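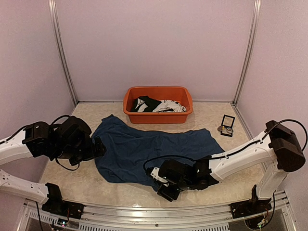 SECTION 2: CARE OF ISSUED GARMENTS

04/05/2024
Prepared by Nusrat Minhas, Walov Uniform Services

This section applies to all cotton T-shirts issued to Walov staff. Outerwear and aprons are covered in the next section.

Before first use

1. Check the size label against your issue slip. Report any difference to the uniform office before washing the garment.
2. Write your staff number on the blank tag inside the hem. Use a laundry marker.
3. Wash the shirt once, separately. Dark colors may release dye.

Regular washing

4. Turn the shirt inside out and close any zippers on other items in the load.
5. Select a cold cycle. Do not use bleach.
6. Remove the shirt promptly when the cycle ends and shake it out.
7. Dry on low heat or lay flat on a clean surface, smoothing the sleeves and hem by hand.

CAUTION: Do not iron over a printed logo. Heat will damage the print.

Note: Shirts are 100 percent cotton and may shrink slightly in the first wash. Shrinkage is not grounds for exchange once the tag has been marked.

Folding and return

8. Lay the shirt face down and fold each side toward the center.
9. Fold the sleeves back, then bring the hem up to the collar.
10. Place returned shirts in the bin at the Stetelov entrance. Unmarked shirts cannot be credited.
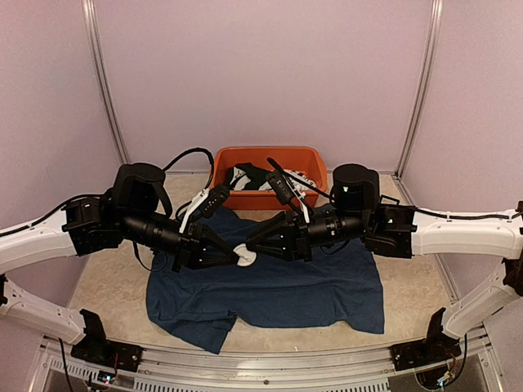

Dorottya Sipos asked that step 7 also mention hang drying, as staff at the Gondal site have no dryer. Hanging is permitted, provided the shirt is pegged at the hem and kept out of direct sun.

Replacement shirts may be requested after 12 months of use.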